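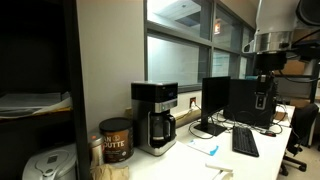
Coffee maker, window desk.

March 21, 2019

Tap water hardness, second round. Carries on from the December entry.

Purpose: check whether the Penska cartridge on the sink line still takes out enough calcium to be worth replacing like for like, and get a decent baseline for the unfiltered Londdale supply before the pipework on the ground floor is changed. The December figures were taken with test strips and are not good enough for either purpose. The strips read in steps, and the step we care about falls between two colours.

Sampling. 18 bottles in total, taken from the 2 taps: the sink tap downstream of the cartridge and the plain tap in the wash-up area. Polythene bottles, rinsed with the sample water before filling, filled to the neck, capped under the tap. First draw discarded at both taps. The line was then run until the thermometer in the stream stopped moving. Bottles marked on the shoulder and on the cap, as caps got swapped last time and it took most of a morning to sort out which was which.

One bottle lost. The cap had been cross-threaded and the level was visibly down when it came out of the fridge. I did not top it up or titrate it. That leaves 17 for the results. The lost one was a plain tap sample, so the comparison is slightly lopsided but it makes no difference to the conclusion.

Method. EDTA titration with the ammonia buffer and Eriochrome Black T. Samples brought up to room temperature on the bench first. Buffer added immediately before titrating, indicator straight after, swirl, titrate to the first clear blue with no trace of red left. Same burette throughout, read at the bottom of the meniscus against a white card with a black stripe. Each bottle done in duplicate. Where the duplicates disagreed by more than the smallest burette division a further aliquot was run and the odd reading struck out. Struck readings are left legible in the bench book.

Standard. The EDTA is the Dravov bottle opened for this job. Standardised against the calcium carbonate solution before starting and again after the last sample. The two values agree within reading error, so no drift correction has been applied. The older bottle at the back of the cupboard gave a noticeably low value when I tried it and I have marked it for washing glassware only.

Blank. Deionised water from the wall unit, treated exactly as a sample. Went blue on the addition of the indicator, so the blank is taken as zero. Repeated at the end with the same outcome.

End point. This was the main source of trouble. With the plain tap samples the change is sharp and there is nothing to argue about. With the filtered ones it drags. The colour goes from wine red through a muddy violet and sits there for several drops before clearing. I suspected low magnesium. A pinch of the magnesium EDTA salt in the buffer sharpened it at once, and all the filtered samples were then repeated from the start with the amended buffer. The first set for those bottles is void. Plain tap samples were not repeated, but I ran a spare aliquot from one of them with both buffers and the titres matched.

Anyone doing this again should make the buffer up with the magnesium salt from the beginning and save the sample.

Also worth noting that the violet stage looks quite different under the strip light and in daylight. I did the first few at the bench nearest the window and moved when the sun came round. All reported results were read under the strip light.

Results. Tabulated in the Pyo folder with the raw burette readings, on the sheet headed "hardness, second round". In words: the plain tap samples group tightly, with no trend between the first and last draws. The filtered samples are lower, as expected, but spread more widely, and the spread is not random. Bottles filled at the start of a run are softer than those filled at the end of it. The cartridge is therefore keeping up when the water has been standing in it and falling behind when the tap is left on.

That is consistent with a resin bed near the end of its life, or with a flow rate above what the cartridge is meant to handle. The samples cannot separate these. The flow restrictor that came with the cartridge is not fitted. It is in the drawer under the sink in its original bag, and as far as the log shows it has never been on the line.

Comparison with December. The strip readings for the plain tap agree with the titration in so far as they can be compared. For the sink tap the strips gave one value for everything, which hides the effect described above. I would not draw anything from them and suggest they are not plotted on the same axes.

Side check. Kettle scale, scraped from the element and dissolved in dilute hydrochloric acid, fizzed readily and left very little residue. Carbonate, with a small amount of something brown that did not dissolve and was not followed up. Scale from the wash-up tap aerator behaved the same way. Not quantified.

Waste. Titrated solutions neutralised and put down the sink with plenty of water. Buffer residues kept separate in the labelled bottle in the fume cupboard. That bottle is nearly full and needs to go out with the next collection.

To do

Fit the restrictor and resample the sink tap only, start and end of a run. No need to repeat the plain tap.

If the start-to-end difference is still there, change the cartridge and sample again on the new one. Keep the old one, capped and wet, in case we want to regenerate it with brine and see what it recovers.

Order indicator. The present jar has caked and has to be ground up before each use, which makes the amount added hard to keep constant.

Replace the thermometer for the tap stream. The column has separated near the top and although it reads correctly lower down I would prefer not to rely on it.

Ask the ground floor for the date of the pipe change. The plain tap baseline needs repeating once afterwards, same bottles, same buffer, magnesium salt included.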